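Subject: Re: [ditis-data] Cloth set: episode length and what to throw out
Date: Sunday, August 2, 2020
To: ditis-data

On the list it was written:

> We are trying to reuse the June cloth set for the Rekton policy and have
> three questions before we commit compute to it.
>
> 1. The index lists 1240 episodes but the loader only returns 1000.
> Is the rest missing or filtered?
> 2. Many episodes start with the fingers already next to the cloth.
> Is that intended? Our own sets start from well above the table.
> 3. Gripper width is logged as a fraction in some sessions and in
> millimeters in others. Which one should we trust?
>
> We would also like to know if anyone has trained on the edge grasps
> alone.

Taking these in order.

1. Filtered. The loader drops any episode without a pass mark in the review column, and 240 have none. Most of those are tracking failures: the pose estimate jumps when the camera has too little texture to work with, which happens when a plain cloth fills most of the view. The raw video is intact. If you only need images, set the review filter to off and you will get everything. Do not use the poses from those episodes for action labels.

2. Intended, for the edge subset. The first sessions all started high, and the approach took up most of each episode. The policy trained on them learned to travel to the cloth and then hesitated over the hem. The later sessions were split into two phases. In the short phase the operator places the open fingers beside the hem, holds still for one second, and starts the recording. The phase field in the index tells you which kind you have. If you mix them, sample by phase and not by episode, or the long ones will dominate the frame count.

The hold at the start matters for the time alignment. We match the camera stream to the width signal on the first closing motion, and an operator who is already moving makes that match unreliable. Please keep the hold if you collect more. 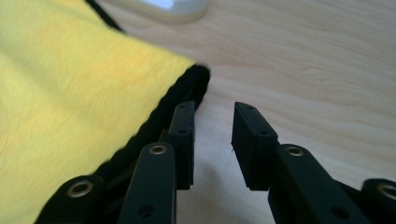
Bound edges need their own label. A thick hem stands up from the table and gives the fingers something to close on; a cut edge lies flat and usually has to be pushed into a fold first. The two call for different finger heights, and averaging over them produces a grasp that is too high for one and scrapes the table on the other. The edge field was added partway through, so older episodes have it blank. I have filled in 249 of the blanks by hand and will push them with the next index update.

On clutter: leave it in. Cables and other small objects near the cloth are fine as long as they do not block the closing path. We tried clearing the table for every take and the resulting policy was worse on any table that had not been cleared.

3. Trust millimeters. The fraction came from an early version of the Tavares logger, which normalized by the widest opening seen in that session. If the operator never opened the fingers fully, the scale is wrong and cannot be recovered from the log alone. There are 12 such sessions. The Diment script recomputes width from the finger positions in the video, and its output is in the width_mm column. Where that column is present, ignore the old one. Where it is empty, the fingers were out of view for too long and I would skip the episode.

As for training on edge grasps alone: yes, once, on the short phase only. It closed on the hem reliably when started from a similar position and did nothing useful when started from farther away. I would not read much into it beyond that, as the test was small and used the same cloths as the training set. A held-out cloth with a different hem would be a better check, and we do not have one recorded yet.

If you run it before we do, please post the split file along with the result. The default split is by episode, so the same cloth ends up on both sides. Splitting by cloth_id fixes this, but the key has to be set in the config by hand.

--
ditis-data mailing list
Plain text only. Attachments go in the shared folder.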